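Turnora Adds Kitchenware Repair and Exchange Counter at Minach Store

MINACH, 6/24/26 - Housewares retailer Turnora will open a repair and exchange counter at its Minach store next month, the company said today. Customers can bring in used cookware, utensils and storage containers from any maker and have them repaired, traded for store credit or passed on for resale.

The counter follows a trial that began in February at the company's Derkach location. Staff there took in 984 items during the trial. Knife sharpening and the replacement of pot lid knobs were the most common requests.

"People were driving a long way to get a lid fixed," said Auður Damgaard, store operations manager at Turnora. "Minach is our largest store and has the floor space, so it was the next place to do it."

Repairs will be handled by Hviid, a family-owned workshop that has serviced restaurant equipment in the area for 20 years. Hviid will have a technician at the counter on Tuesdays and Saturdays. Items left on other days will be ready within 7 business days.

Store credit will be issued at the time of drop-off. Items must be clean and free of cracks. Small appliances, glass bakeware and nonstick pans with worn coatings will not be accepted at this time.
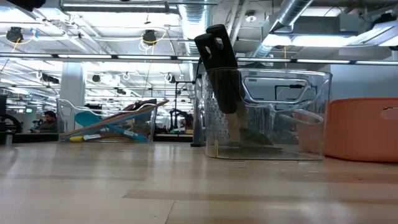
Turnora expects to handle some 2000 items at Minach in the first year. Anything that cannot be sold within three months will be offered to local community kitchens at no charge.

"We already had the tools and the parts," said Ivars Urbonaitė, owner of Hviid. "Most of these jobs take a few minutes."

The counter will be located next to the customer service desk and will keep regular store hours. No appointment is needed. A price list for repairs will be posted at the store and on the Turnora website before opening day.

Media contact: Tove Dalsgaard, Turnora Communications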